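Kitchen Robot Tips: When the Hand Won't Let Go of a Plate

Posted 2020-02-17 in Kitchen, Appliances

The most common fault we get mail about is a grip that sticks. The arm picks up a plate, starts to move it, and stops with the fingers still closed. The panel shows a hold light or a grip error and nothing else happens. We had it three times in June on our own Vudine, and each time the first thing we did made it worse.

Do not pull the plate. The fingers are geared, and pulling loads the gears in the direction they are worst at. A plate under tension can also chip at the rim, and a chipped rim will cut you. Do not put your own fingers between the robot's fingers and the plate, even if there seems to be room.

What to do first

Press the stop button on the body. Do not use the app for this. If your Wi-Fi drops halfway through, you won't know which state the arm is in. Wait 90 seconds before touching anything. Some arms sag a little when the motors let go, so put a folded dish towel under the plate before you release the hand, and hold the plate by the edge farthest from the thumb.

Then find the manual release. On the Vudine it is a small lever on the inside of the wrist. On older Lesero hands you need the hex key that came in the box, turned a quarter turn and no more. Open the thumb first. Once the thumb is off the face of the plate, the other fingers usually come away on their own.
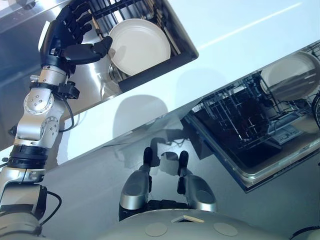 If the fault comes back within a day, look at the plates before you blame the hand. Grease on the rim makes the fingers slip, the controller squeezes harder to make up for it, and after a few tries it hits its limit and locks. Scrape and rinse before you load. We also had trouble with one heavy stoneware plate that weighed 485 grams. The lighter ones in the same cupboard gave no trouble at all.

Rack catches

A plate can also hang up on the rack. If the rack wire is bent, the rim catches under it, and the arm reads the extra drag as a collision. Run a hand along the wires with the power off and straighten any that lean. Rubber feet help keep a rack from creeping around in a steel sink. Replace them when they go hard.

Cables

Check the cable loops at the elbow once a month. They need slack to move, but a loop that hangs too low can catch on a faucet handle or a dishwasher door. Don't tape them flat to the arm. Tape takes away the slack, and the connector pulls out instead. A soft strap, left loose, is fine. The Massawe ones come in a bag of 14 and wash clean.

Dishwasher door

An open door at shin height is the thing most people trip over, and it's worse when you are hurrying to a robot that has stopped. If you can reach the door safely, close it before you deal with the arm. If the arm is over the door, leave it and walk around.

Knives, thin glasses and anything already cracked should be loaded by hand. Keep small children out of the kitchen until the arm is parked.

When to call

Call the maker if the hand locks twice on a clean, light plate, if you hear clicking when the fingers open, or if the release lever feels loose. Flutalent sells a replacement tendon set for some 300 dollars, and it does fit, but on our unit it had to be recalibrated afterward and the instructions skip that step. Write down the error code before you switch off. It clears at restart and the support line will ask for it.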